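Kitchen table sets go out to 14 sites, Seltis hall still short of bowls

2018-01-28
By Kacper Ostrowski

The small-kitchen kits are finally moving. Fourteen sites across Carnov get one this week, mostly community rooms and two after-school clubs, and the first boxes left the old Seltis hall on Saturday before lunch.

Each kit is what you'd want on one small table to teach somebody the basics. A couple of bowls, a tray with sides, a sponge, something to scrape with. Nothing fancy. Plus play food for the younger groups, who do the same lessons as the adults, only slower and louder.

The money is $2,000 from the Navano neighborhood fund, awarded in July. Took until now to spend it. Shipping ate a chunk, then the first bowl order came in the wrong size and had to go back.

Krystyna Piątek runs the Carnov Home Skills classes and wrote the lesson cards. She wanted everything to fit on one table top, no shelf, no second surface.

"People at home have a corner to work in. If the lesson needs a whole counter they won't do it again on their own," she said.

So the layout is tight. Sponge sits in its own bowl at the back left corner, out of the way of the food. Short white container in front of it. Green tray along the back. Brown bowl gets the busy spot nearer the middle, and the scraper goes to the right of it with the wide end toward you.

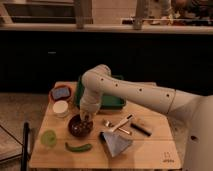

The first lesson is sorting and scooping. Learners tip a dry mix into a bowl, pick through it, move it over and then do it again with less mess. Piątek allows 14 minutes. Most groups run over and she says thats fine.

Lesson two is clearing up, which was the one people asked for. At the sign-up night in Seltis the clearing-up card went faster than any of the cooking ones. 128 names on the list by the end of that evening, more than the hall can seat, so there will be two rounds.

Teresa Szewczyk came with her grandson and signed both of them up. She already cooks every day, she said, but the boy leaves the sponge in the food bowl and she is tired of telling him. He's nine. He said he'd think about it.

Lesson three uses the tray. Things that are ready go on it, things that are not stay on the table. Sounds simple but the test groups got it wrong a lot at first, putting everything on the tray to get it out of the way, then having nowhere to put the finished stuff. The card has been rewritten twice. New version has one line in big print: ONE THING ON THE TRAY AT A TIME. 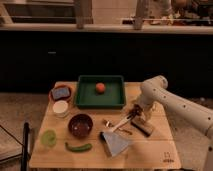 Kristine Lagman, who handles orders, says the bowls are still the weak point. Some 100 were ordered from Sisodia, the restaurant supply place on the ring road, and not all have come. Sites at the end of the delivery run may get one bowl now and the rest next week. She asks them to start with lesson two if that happens.

Colors will vary. Lagman has had calls on this already. The cards name things by what they are for, sponge bowl, mixing bowl, and a site that gets a red one where the next site has brown hasn't been sent the wrong kit.

The chili pepper and other play food stay with the kit and should be counted back in at the end of each session, please. Two sets of the small pieces went missing during the test month. One turned up in a coat.

Not everybody is happy. Krystyna Śliwiński, who teaches at the Carnov adult center, thinks the kits should have included a proper cutting board and a knife for the grown-up groups. "You can't teach cooking with a scraper," she said. Piątek's answer is that knives come in the second set, if theres a second set, and that a knife means a trained person in the room every time. Some of the sites can't promise that yet.

The two spoke after the sign-up night and Śliwiński has agreed to write a draft knife card. No date for it.

Sites collecting their own kit should come to the side door of the Seltis hall, not the front, the front is locked on weekdays until the heating work is finished. Bring a box or a crate with a flat bottom. The tray goes in first, bowls on top, sponge in the bowl. Lagman has a sheet to sign.

Delivery sites don't need to do anything. The van goes north side first, then Navano, then the two clubs.

Anyone on the sign-up list who has not had a call by Thursday should ring the hall and ask for Kristine. Second round names are being taken now, same number. Under-tens need an adult with them for the whole session.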